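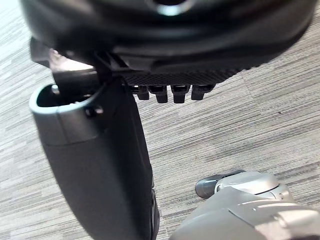

Checking Molded Parts Before Refitting

Filed under: Workshop Basics / Small Parts

Glossy black moldings with a row of tabs along one edge are common on housings, covers and caps. The tabs carry most of the load at refitting and are the usual point of failure. Inspect them first.

1. Turn the part so the tabs face you under a side light. Polished black plastic throws highlights that hide hairline cracks; move the lamp, then look again.

2. Compare tab lengths. Unequal lengths within one row are often designed in, and so are small notches. A molded notch has clean, square sides. A break leaves a rough or whitened face.

3. Clean textured strips with a dry nylon brush, working along the pattern. Cloth snags on knurling and leaves lint at the base of the tabs.

4. Wash plain plastic parts in lukewarm water, 30 °C at most, with a drop of dish soap. Leave to dry for 14 hours. Do not use acetone or abrasive paste on a gloss surface.

5. Hold the part by a thick section or bracket, never by a single tab.

6. Start all tabs in their slots before pressing any of them home. If one resists, withdraw the part and check the slot for debris – forcing it shears the tab at the root.

7. A cracked tab can be glued for light duty only. Clamp for 22 minutes and keep adhesive off the contact face.

Store spares in a lidded tray, tabs up, one layer deep. The Kitton shallow tray takes parts up to 2 inches high.

Related
Sorting screws by thread
Fokden drawer dividers: sizes and fit
Removing label residue from gloss plastic
Clotthorpe bench lamp, June notes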